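Review: Grirnov Bench Practice Kit for small robot arms
Reviewed by Wekesa Rugemalira, 25/11/2024

The Grirnov Bench Practice Kit is a box of things for a robot arm to pick up, plus a printed guide on how to run the picking so the results mean something. I bought it for the guide. We already had plenty of objects. What we did not have was a set of house rules that three different operators would follow the same way.

I have used it since October on one arm with a two-finger gripper and a wrist camera. Musyoka Mollel ran most of the sessions and I did the rest. We logged 1057 attempts.

The guide is 48 pages, spiral bound, and lies flat on the bench. Half of it is about setting up. The other half covers logging, resets and when to stop. It is written for people who already know how to drive their arm, and there is nothing in it about wiring or software. It also says on page one that it does not replace the safety manual for your robot or a risk assessment of your own cell. I was glad to see that in large type.

The setup rules are the strongest part. Every session starts with a written layout: which objects are out, where each one goes on the grid, and who placed them. Objects go back to the written position after each attempt, by hand, with the arm stopped and the operator's other hand on the stop button. You may not nudge an object to help a grasp along. If you do, the attempt is logged as void. Musyoka thought this was fussy for the first two days and then started reminding me about it.

There is a rule about contact that I had not seen written down before. Fingers may touch an object before closing, but the operator has to note it, and any push against a fixed or heavy item ends the attempt. Slatted and slotted items get their own paragraph, because a fingertip can end up in an opening and the arm will then drag the whole piece or load the finger sideways. The guide asks for a slow approach over any surface with holes in it, and a straight lift out before any sideways travel.
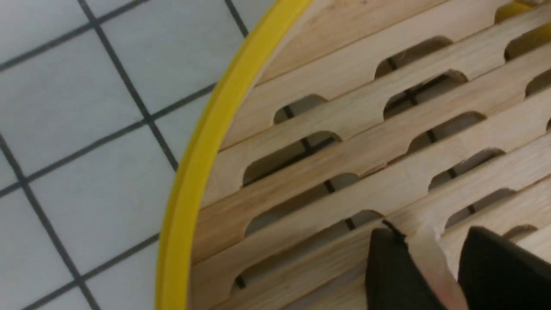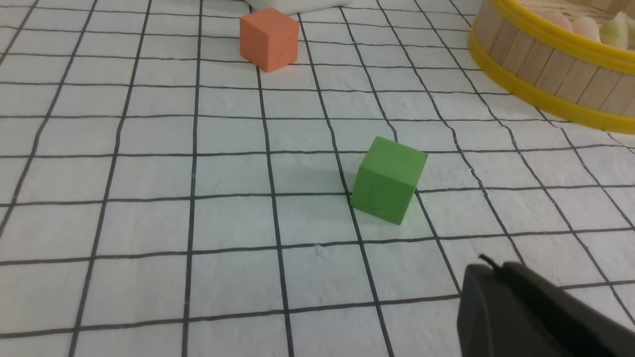 Wrist camera views from our bench: the slatted round piece up close, then the green and orange cubes with the round container behind.

The cubes are the easy case and the guide treats them that way. You begin with them every time. If the arm cannot manage a plain block on a given morning, you look at calibration before you try anything harder. We caught a loose camera mount this way in the second week - it would have spoiled a full day of logs.

The round container is where the rules earn their keep. The guide wants the rim treated as a no-contact zone unless the rim is the target, and it wants soft items taken from above with a force limit set in advance and written on the sheet. We had our limit too high at first. Writing the number down made that obvious.

Now the complaints.

The log sheets are poor. You get a pad of 100, the boxes are too small for handwriting, and there is no column for lighting even though the guide tells you to record it. We made our own sheet and stopped using theirs.

The section on grid surfaces needs work. It tells you to give positions by row and column, which is fine, but says little about keeping the surface flat. A printed line that bows a little is good enough for putting things back by eye. It is not good enough for measuring from, and the guide should say so plainly.

The stop rules are also vague in one place. "Stop after repeated failures" could mean three or it could mean thirty. We settled on five in a row, then a check of the gripper and the camera before carrying on. Grirnov support answered my email within two days and said a number will be in the next printing.

I compared it with the Okoth starter set, which a colleague lent me. Okoth has better objects and a nicer case, but the instructions are a single folded card and leave resets up to you. For one person working alone that may be enough. With two or more operators I would take the Grirnov.

The kit cost us $247 with shipping. The guide is not sold separately, which is a pity if you already own blocks and baskets.

Four out of five. I took the point off for the log sheets.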